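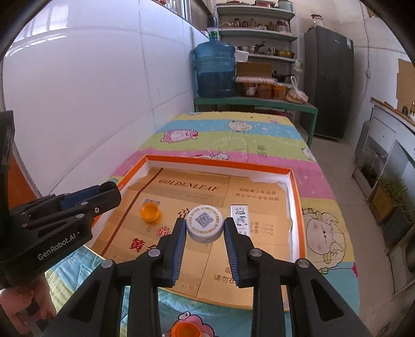
Bottle cap

A bottle cap is a closure that seals the opening of a bottle. It keeps the contents in, keeps dirt and air out, and on many products shows whether the bottle has been opened before. Caps are made in metal, plastic and, less often, glass or ceramic. The word is also used for the thin outer covers placed over corks, though those are more properly called capsules or foils.

History

For most of the history of bottled drinks, the usual closure was a cork, held in place by friction and sometimes tied down with string or wire. Corks worked well for still wine but were less reliable for beer and soda water, where gas pressure could push them out. During the nineteenth century a large number of other closures were patented, among them internal glass marbles, rubber gaskets and wire-held stoppers.

The crown cork, patented in the United States in 1892 by William Painter, was a metal disk with a crimped skirt and a cork liner. It was cheap, held pressure well and was meant to be thrown away after one use. Screw caps for jars were already in use by then and were later adapted to bottles of many kinds. Plastic screw caps became common in the second half of the twentieth century, alongside the spread of plastic bottles.

Types

Crown caps are pressed onto the lip of a glass bottle and removed with an opener. Some are made to be twisted off by hand, which requires a shallow thread on the bottle neck.

Screw caps have an internal thread that matches one on the neck. They can be put back on after opening and are used for water, soft drinks, milk, cooking oil, medicine and household cleaners. Metal screw caps are often used on spirits and wine.

Flip-top caps have a hinged lid over a small opening. They are common on shampoo, sauces and other products that are squeezed out a little at a time.

Child-resistant caps need two movements at once, such as pushing down while turning. They are required by law in many countries for certain medicines and chemicals.

Sports caps have a spout that is pulled up to open and pushed down to close.

Manufacture

Plastic caps are usually made from polypropylene or high-density polyethylene. In injection molding, melted plastic is forced into a closed mold, cooled and pushed out. In compression molding, a measured piece of soft plastic is dropped into an open mold and pressed into shape. Compression molding generally uses lower temperatures and is often chosen for very large runs of simple caps.

Many plastic caps have a tamper-evident band, a ring joined to the skirt by thin bridges. The bridges break the first time the cap is turned, and the band stays on the neck. A liner of softer material may be added inside the top of the cap to improve the seal. Linerless designs depend on molded rings that press against the rim of the bottle.

Printing

The top of a cap may carry a brand name, a batch number or a code used in a promotion. Printing under the cap has long been used for prize drawings, as the buyer must open the bottle to see it.

Recycling

Caps were once removed before plastic bottles were recycled, and small loose caps tended to fall through sorting equipment. Many programs now ask for caps to be left on. After the bottles are ground up, the cap material floats in water while the heavier PET of the bottle sinks, and the two can be separated. The European Union requires caps on most single-use plastic drink containers of up to three liters to stay attached after opening.

Collecting

Crown caps are collected in many countries and are usually sorted by brewery, country or color. The collector Khrystyna Stasiv divides her holdings into 14 groups by liner type, a method also used at the small bottling museum in Rondthorpe. Unused caps are generally preferred, as openers leave a bend across the top.

See also

Bottle opener
Cork
Screw thread
Stopper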